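Emballer des tasses sans y laisser une anse

Publié le January 15, 2018 par Skye Cairns
Temps de lecture : 4 minutes

J'ai déménagé assez souvent pour savoir que la vaisselle se venge. On la traite bien pendant des années, on lui évite le micro-ondes, et le jour où on la met dans un carton, elle perd une anse. Toujours l'anse. Les assiettes, à côté, arrivent fraîches comme des roses alors que personne ne leur a jamais dit un mot gentil.

Voici donc ma méthode pour les tasses à thé et à café. Elle ne demande aucun talent. Alasdair MacLeish, qui m'a aidée à quitter Cetuvdale, l'a suivie après avoir prétendu pendant une heure qu'un torchon suffisait. (Il lui manque deux soucoupes, il n'en parle pas.)

Ce qu'il faut

Un petit carton à double cannelure, de ceux qu'on porte d'une main en se croyant fort. Du papier, beaucoup : papier de soie, papier kraft, journaux, prospectus. Les prospectus sont bavards et un peu raides, mais ils sont gratuits et on en reçoit même quand on a demandé à ne plus en recevoir. Un rouleau de ruban adhésif, un feutre, une table basse.

La table basse compte plus qu'on ne croit. Sur une table haute, une tasse qui roule tombe de haut. Videz-la avant de commencer, télécommande comprise, et posez un linge dans un coin pour essuyer les tasses au passage.

Étape 1 : tout sortir

Sortez les tasses du placard et posez-les du même côté de la table, anses dans n'importe quel sens, on s'en moque à ce stade. Gardez l'autre côté pour le papier. Si vous avez un canapé derrière la table, il accueillera le sac, le manteau et tout ce qui n'a pas encore de carton. 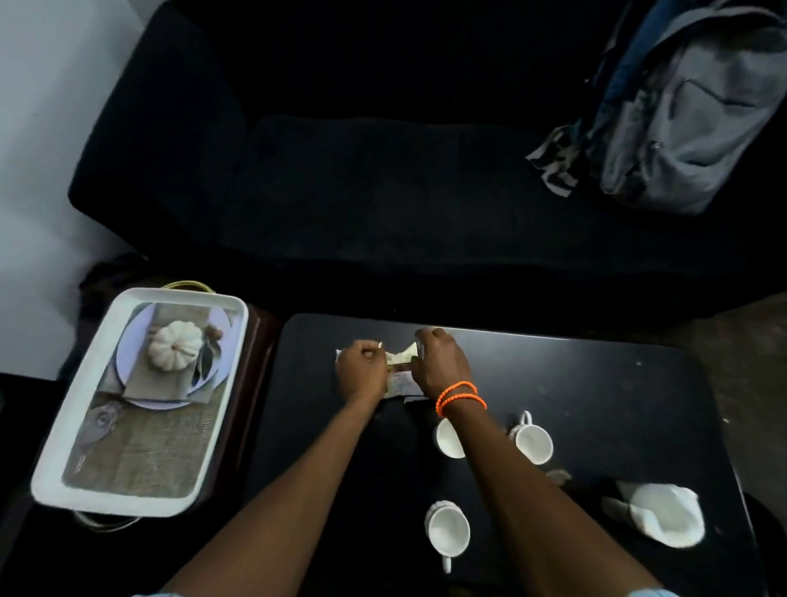
Skye Cairns

Étape 2 : plier le papier d'abord

On a envie d'attraper une tasse et de l'enrouler aussitôt. Résistez. Préparez d'abord vos petits paquets de papier, pliés serrés, de la taille d'une paume : un pour l'intérieur de chaque tasse, un autre pour l'anse. Appuyez bien sur les plis avec les deux mains. Si un bout chiffonné dépasse, laissez-le dépasser, il servira de rembourrage et on n'est pas à un concours d'origami.

Si vous portez des bagues ou un bracelet, c'est à vous de voir. Moi je les enlève pour l'étape suivante, après un tête-à-tête pénible entre une gourmette et une porcelaine de ma tante.

Étape 3 : habiller l'anse

Glissez le premier paquet dans la tasse, sans forcer. Passez le second dans l'anse et rabattez-le autour. Posez ensuite la tasse couchée dans le coin d'une grande feuille, roulez vers le coin opposé en ramenant les côtés au fur et à mesure. Vous devez obtenir une boule sans grâce où l'on ne devine plus l'anse. Si on la devine, remettez une feuille.

Étape 4 : remplir le carton

Chiffonnez du papier au fond sur 4 centimètres. Rangez les tasses debout, jamais empilées l'une dans l'autre. Je m'arrête à 12 par carton. Comblez les vides, recouvrez, fermez, puis secouez doucement. Un tintement veut dire qu'il faut rouvrir. Je sais, le ruban était déjà posé.

Écrivez FRAGILE sur les côtés autant que sur le dessus. Les déménageurs ne lisent pas le dessus, il y a un autre carton posé dessus.

Et l'encre des journaux ?

Elle déteint, surtout sur la céramique blanche. Un lavage à l'eau tiède en vient à bout. Pour les tasses auxquelles vous tenez, mettez une feuille de papier de soie en première couche ; un paquet de 500 feuilles m'a duré trois déménagements et un Noël. Le reste sert à caler les lampes.

Prochain article en avril : les verres à pied, si j'en retrouve.

Contact | © 2018 Skye Cairns, tous droits réservés | Retour en haut de page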